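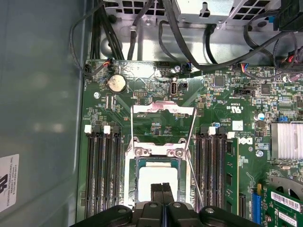
Inside a desktop computer, with the green motherboard and black cables.

Vasylyna Lysenko picks up on the second ring and asks if we can keep it to half an hour. She has a fitting at 4 for the reunion special and the dress, she says, is still too long.

Lysenko spent two seasons on the reality series Javonach, which follows a group of couples running vacation rentals on the same stretch of coast. She left in May. Fans found out the way fans usually do, when she stopped following most of the cast one Saturday night.

"I was on my couch eating cereal," she says. "I didn't think anyone would look. By the morning there were 1000 comments on a picture of my dog."

She is 33 and had never been on television before the show. She was working the front desk at a hotel called the Paju when a casting producer checked in and left a card with her tip. She threw it out, then went back to the trash for it at the end of her shift.

The first season made her popular. The second was harder. Her breakup with castmate Nivaldo Siqueira took up most of the middle episodes, including the dinner where he told the table before he told her.

"People ask if that was set up," she says. "It wasn't. I knew something was coming because he had ordered for me, and he never did that. But I didn't know it would be that."

She has watched the episode once, with her sister, who paused it a lot.

Siqueira is staying on for the third season. Reached by phone, he was polite and fairly short about it. "Vasylyna and I are fine," he said. "I handled that dinner badly and I've told her so. I'm not going to do it again in an interview."

Lysenko confirms that he apologized, by voice message, and that it ran to nearly six minutes. She says she listened to the whole thing in a parking garage and then called him back. They talk now and then, mostly about the apartment they still rent together until the lease is up. Neither of them lives in it.

As for the rumor that she was pushed out over money, she says that is wrong. She was offered another season at a better rate and turned it down.

"I was tired. You do a 12-hour day and then they want you to talk about the day for two more hours. I'd get home and my mother would ask what happened, and I'd feel like I was being interviewed again."

Her next job is smaller. She will co-host Stasusham, a weekly travel show on the streaming channel Cosis, with roughly ten episodes planned for the first run. She has filmed the first two already and got seasick in one of them. They are keeping it in.

She is less sure about the reunion. The seating chart puts her next to Siqueira, and she has asked for a chair on the other side.

"Not because of him," she says. "The light is better over there. Ask anybody who's done one."

Someone knocks at her end of the line. It's the dress.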